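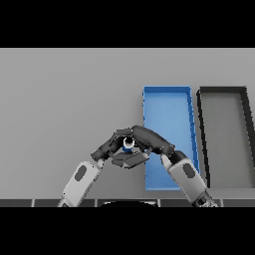
Restoring the Lower Girell: Notes on the First Two Years

February 23, 2025

The lower Girell is a small river, and for most of the last century it was treated as a drain. Its bends were straightened, its banks were cleared for mowing, and the wet meadows on either side were ditched so that they could be plowed earlier in the spring. Residents of Stirkholm who grew up beside it generally remember brown water and steep banks.

The restoration project adopted by the town covers the stretch between the Skasen road bridge and the old mill weir. I have followed it since the first public hearing, and this post sets out where the work stands and which questions remain open.

The plan rests on a simple principle. A river that can spill onto its floodplain in wet months will carry less soil downstream and hold more water in the ground for dry ones. To allow this, the contractor, Goicoechea, lowered the east bank at six points and blocked the main ditches in the adjoining meadow. The west bank was left as it was, as it protects the sewer line and two private gardens.

Planting followed in September. Willow and alder were set close to the water, with sedges behind them. Marin Kos, the ecologist responsible for the planting plan, asked that a good part of the ground be left bare so that local seed could establish itself. This drew several complaints at the time, chiefly on grounds of appearance. I shared some of those doubts — the site looked unfinished through the whole of that winter — but the bare ground has since filled with rushes and water mint, and I have withdrawn my objection.

Early results are encouraging in some respects and unclear in others. Water now stands in the meadow for around 12 weeks of the year. Snipe were recorded there last winter, and Thaís Barros, who leads the bird survey, reports that reed buntings held territory in the new sedge beds. Fish are another matter. The mill weir still prevents trout from moving upstream, and no amount of planting will change that. A bypass channel has been drawn up twice and postponed twice, on both occasions over the question of who would maintain it.

There is also the matter of the neighboring farmland. Everaldo Conceição, who grazes cattle on the field to the north, has stated in writing that his lower corner is wetter than before. The town has agreed to install a water gauge on the boundary and to review the readings with him after a full year. I consider this a reasonable arrangement, although it should have been made before the ditches were blocked.

Funding for routine care has been approved for 15 years. It covers invasive plant removal, fence repair, and one vegetation survey each summer. It does not cover the footpath, which is closed between the second and third bank openings and is likely to remain so until the ground is firm enough for a boardwalk.

Comments on the revised bypass drawings may be left at the town office in Stirkholm. Vanderleia Camargo is receiving them on behalf of the planning department, and the drawings themselves are on display in the entrance hall.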